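Skip to content
News
Research
Events
Work with us

Research news

Robots learn to put a bottle in a box, and to admit when they're lost

January
Reading time: 4 minutes

Putting a bottle in a cardboard box is a job most people would hand to the youngest person in the house. It has taken up a fair slice of the year at the Hollendale lab, where a new training method called Drusard has now been put through its first full round of testing. The short version is that it works better than the old way, and that the old way was not very good.

Drusard starts with people. A demonstrator holds a gripper in each hand and does the task at a table, with the same kind of fingers the robot will later have to make do with. No robot arm is involved at that stage, so the demonstrations go at something close to human speed, and the person holding the grippers gets to find out how clumsy it feels to have two fingers per hand. 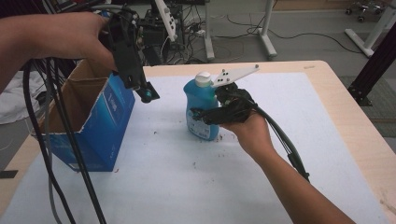

Hollendale Manipulation Group

The group collected 495 demonstrations for the study, all of them some version of picking up a household container and getting it into an open carton. Bottles did most of the work. They make a decent test because they have a shape that suits a gripper in some places and defeats it in others, and because a bottle that is nudged instead of grasped will let everyone in the room know.

The usual approach is to feed every demonstration to the learning system from start to finish and trust it to sort out what matters. The trouble is that most of a demonstration is travel. A hand spends a long time going towards a bottle and very little time closing on it, so a robot trained this way becomes excellent at approaching things. Earlier policies from the group would glide up to the target with great confidence and then shut their fingers on the air beside it.

Drusard weights the recordings differently. It looks for the short stretches where the distance between fingertip and object is changing slowest and the gripper opening is changing fastest, and it makes the system study those moments harder than the rest. The travel is still in there, but it no longer gets top marks for turning up.

The second half of the method is a small add-on that estimates how unsure the robot is at each step. If the number climbs too high, the robot backs off a little and has another go. The group calls this the hesitation term. Anyone who has parallel parked in front of a café will know the feeling.

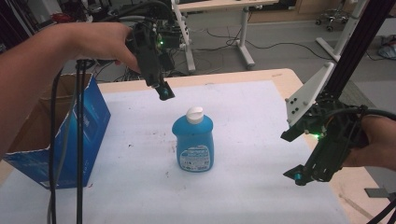 Both hands matter, and that was the part that caused the most grief. One hand can do the grasping while the other sees to the flaps, or simply keeps out of the road, and a recording in which the second hand does nothing useful is surprisingly easy to learn from. Early versions of Drusard picked up the doing nothing very well. The fix was to score the two hands separately, so that a quiet left hand couldn't water down a busy right one.

Testing was done on a two-armed robot with bottles and cartons placed in positions it had not seen in training. Policies trained the ordinary way finished 49 per cent of their attempts, with "finished" meaning the bottle ended up inside the box and standing on its base. With Drusard and the same 495 demonstrations, the failures that remained were fewer and a good deal less dramatic. Most were bottles that went in and fell over. The full tables are in the group's preprint, along with an appendix on carton flaps that is longer than the section on results.

There are limits, and the authors list them without much coaxing. The method has been tried on 12 kinds of container, none of them glass. It needs a clear view of the fingertips, so anything deep inside the carton is done partly on faith. It is also slow. The hesitation term will sometimes fire over nothing at all, and the robot then backs away from a perfectly good grasp to think about it.

The next round will be run jointly with Rotach, which makes packing equipment and has an obvious interest in things ending up in boxes. The plan is to grow the collection to 3000 demonstrations and add bags, tubs and lids that need pressing down. A smaller side project, Tang, will look at whether the weighting can be worked out while a person is still demonstrating, so that a poor recording can be thrown away on the spot.

The code that does the weighting is available from the group on request. The demonstrations themselves will follow once they have been labelled, a job that nobody has yet managed to give to a robot.

Filed under: manipulation, learning from demonstration, packing

More research news
Back to top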